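4.2 Third-party access and the storage question

We now come to the part of the Ilturel record that excited us most when we first read it. Section 4.1 showed that the access code gave every shipper the same posted tariff at the Sindness terminal. What it left open was storage. A shipper could book pipe capacity on equal terms and still find that the only gas available on a cold morning sat in caverns run by the pipeline owner's sister company.

The booking ledgers let us look at this directly, and they are wonderfully detailed. We coded 2,248 capacity requests filed under the code, of which 606 asked for storage and transport together. Each entry gives the time of the request, the volume, the reply and (a real gift to researchers!) the clerk's stated ground for any refusal. Bañuelos had argued in his earlier work on Hinojosa that refusals would cluster in winter, when storage is worth the most. We expected to find the same thing. 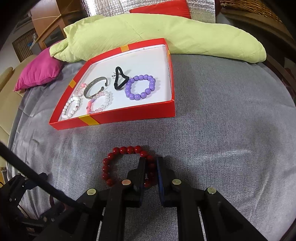
The ledgers tell a richer story. Refusals of joint requests peak in June, well before the heating season, when shippers are trying to fill their accounts for the months ahead. Of the joint requests, 77 were turned down on the ground of "operational need," a term the code never defines. By winter many of the smaller shippers had stopped asking, so a study that looked only at the cold months would miss most of the effect. Figure 3 plots refusals by month and by ground.

Figure 3. Refused joint requests under the Ilturel access code, by month and stated ground. Source: authors' coding of the booking ledgers.

Two readings are possible. Ragnarsson holds that early refusals reflect honest caution by engineers who did not yet know how the caverns would behave under heavy injection. The Favthorpe decision takes the harder view that an undefined ground for refusal is itself a barrier to entry, whatever the motive behind it. We lean toward Favthorpe, and we find its reasoning on burden of proof especially fresh: the owner must show the need at the time of refusal, in writing, with the figures attached. Section 4.3 applies that test to the refusals in our sample.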